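Review: Terken Rarby 33mm Macro Lens

The Rarby is the first close-focus lens from Terken, a manufacturer known until now for matte boxes and filter trays. It covers Super 35 sensors and is supplied with a user-changeable mount. Our review copy was used for 15 working days by Agnes Holmgren and Lingyun Tan of the Gosico equipment desk.

Build quality is high. The barrel is all metal, weighs 560 grams and carries clear focus markings on both sides. The focus ring turns evenly, although the iris ring is stiffer than we would wish.

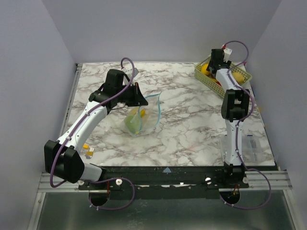
Flare is well controlled at all but the widest stop. Strong side light lowers contrast slightly, and a hood is advised. Glossy white surfaces, such as the link segments of the two arms over the table, are a demanding test for any lens, and the Rarby's coating should be judged on subjects of that kind before purchase.

Colour is neutral, with a slight lean towards warmth when compared with the Dhanial lens we hold as a reference. Distortion is low enough to be ignored in most work.

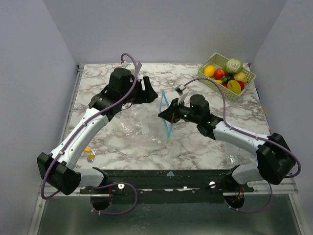 Corner sharpness improves markedly once the lens is stopped down by two stops. Users who photograph products should note this, as fine detail in a background or surface can be lost at full aperture. The gray and brown veins of a marble-pattern tabletop would suffer in this way towards the corners.

The Rarby costs 3000 euros, including one mount and a fitted case. It is recommended for studio use. Those who work mainly outdoors may prefer to wait for the weather-sealed version, which Terken expects to release in January.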